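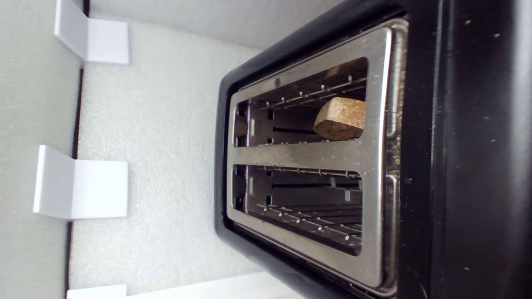
Two slots, black, brushed steel on top.

Spent June eating breakfast on 15 dollars a week. Posting what worked, mostly for people who just moved out and keep asking me.

Bread first. The day-old rack at Onden gets filled at 4 in the afternoon. I buy 3 loaves and freeze two of them sliced. Toast from frozen, no thawing.

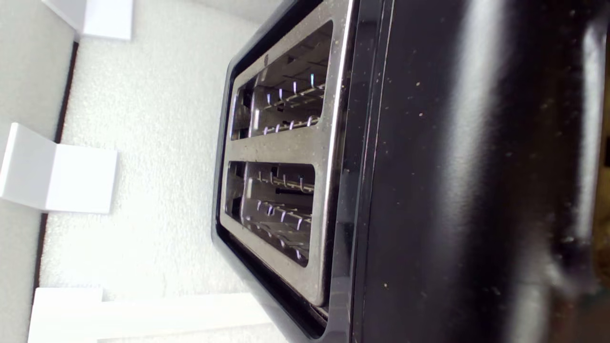
Eggs went up again at Cuervo, so I cut back to every other day. Beans on toast the rest of the time. One can does two mornings if you add an onion.

Oats are still the cheapest thing per bowl. I don't like them much. Peanut butter and salt help.

Coffee was where my money was going. I added up last year's receipts from the cafe by work and one month came to 102 dollars. I make it at home now and carry it in a jar. 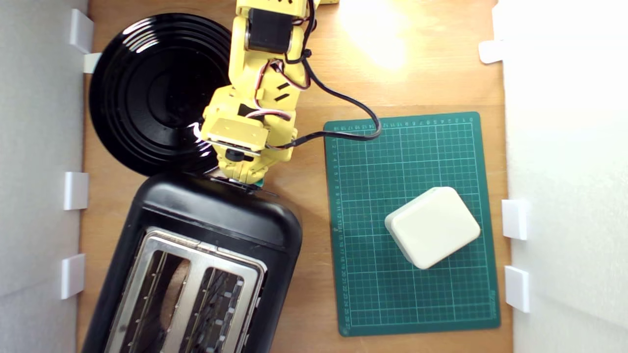
Uzma Abbasi asked about fruit. Bananas, and whatever is marked down. Brown ones go in the freezer for the oats.

Butter is the one thing I won't buy cheap. Dinners next, once I find the receipts.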